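Housekeeping Skills, Unit 4 notes: folding on the bed

Okay, so I'm a big believer in using the bed as your folding table (it's the widest flat thing in most bedrooms!). Pull the bottom sheet reasonably smooth, then dump the soft stuff in the middle. A crumpled blue heap is a perfectly good place to start.
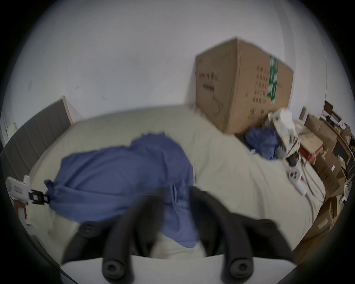

Svitlana Polishchuk reckons you should shake every piece out over the floor first, and she'd never fold on a bed she hadn't just remade. Fair enough, I do shake mine, but I'm not remaking anything for a practice fold.

Next, find a corner, any corner, and lay the cloth out flat in front of you. Run your palms from the middle outwards and get the edges roughly square.

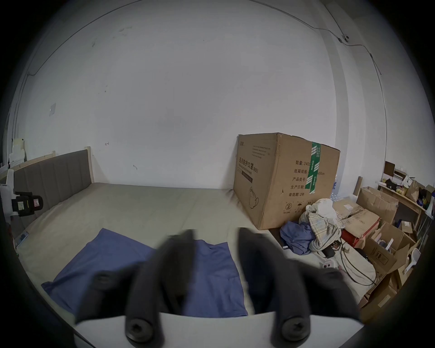
Then fold in half, long edges together, and in half again. I go 3 folds for a pillowcase and stop there, otherwise it gets fat and springs open in the cupboard.

Stay on the open side of the bed, well clear of the headboard, and let any boxes live at the far end.
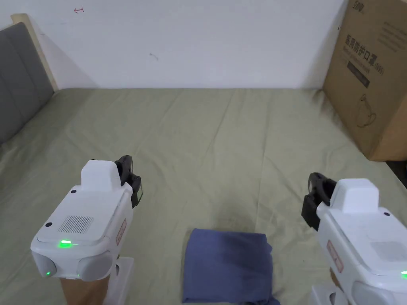
Smooth the sheet once more when your pile's gone and you're done. Bring a pillowcase to the April session, any colour.

Related notes
Unit 3: Sorting the wash
Unit 5: Fitted sheets without tears
Kemine linen cupboard checklist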